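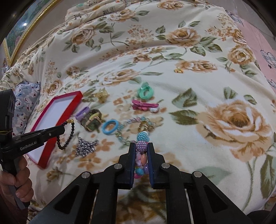

*Right gripper on the pastel bracelet, blue pads.*

**From:** Vilho Nieminen
**To:** hullik-grippers list
**Date:** 11 May 2023
**Subject:** Re: pad choice for small round objects

Sointu Riihimäki wrote:

> We are still on the bare jaws here and losing a lot of beads and rings. The jaws close fine, the object squirts out sideways. Before I order pads for both pairs, has anyone on the list tried the soft ones on jewelry, hair clips, that kind of thing? Mainly I want to know three things.
>
> 1. Do they hold a beaded bracelet without rolling it?
> 2. Do they pick up a thin ring from cloth?
> 3. Do they get in the way of the wrist camera?
>
> I have the Draltedmont rig and the Dovulano controller, firmware as shipped.
>
> Sointu

Hi Sointu,

I spent last week on this, so I can answer most of it. I used the hand-held pair, one in each hand, on a flowered blanket with a pile of hair clips, bangles, rings and bead bracelets spread over it. I like a patterned blanket for this. It gives the tracker something to hold on to, and it's soft enough that you can press down a little without stopping the jaws.

On your first question, yes, mostly. The chunky bracelets are the easy ones. Big beads with a bumpy surface sit well in the pads and I could lift, turn and set them down. Smooth round beads are worse. If you take them across a single bead they still roll, pads or no pads. Closing over two beads at once fixed it for me. Come in slowly for the last bit and let the pads settle before you lift.

On thin rings, only sometimes. The pads are too thick at the tip to get under a ring lying flat. What worked was pushing the pads down into the blanket on both sides and closing, so that a fold of cloth comes up with the ring, then easing off to let the cloth drop. That is fine by hand. I would not want to run it on an arm yet. On a hard table I didn't get a single flat ring. A ring lying on top of something else, such as another bracelet, was much easier.

On the camera, no trouble. The pads stay at the bottom of the view and the space between the jaws is clear until you are nearly closed. Dark pads on dark beads are hard to tell apart in the recordings, though. If your objects are mostly black or deep red, ask for a lighter pad.

Some numbers, for what they're worth. I logged 633 grasps over 4 sessions. Of those, 13 were thrown out when the tracker lost its position, all of them when I moved too fast over a plain part of the room. I haven't split the rest by object yet. The log has a free text column for that and I was lazy about filling it in.

Two notes on setup:

- Check the screws on top of the jaws after the first session. Mine had worked loose on one side and the jaws closed slightly crooked. It looked like a pad problem and cost me a morning.
- On the Dovulano controller, set the closing limit again after you fit pads. With the old limit it keeps squeezing and the pads get a dent in them. The setting is on the second page, under travel.

I have not tried the pads on the Draltedmont arm, so I can't say how they behave with its faster close. My guess is that you'd want to slow the last part of the travel. If you test that, please post what speed you end up with.

I'd order one set first and keep the other pair bare, so you can compare on the same objects. I can mail you my spare set if you want to try before buying. Send me your address off list.

Vilho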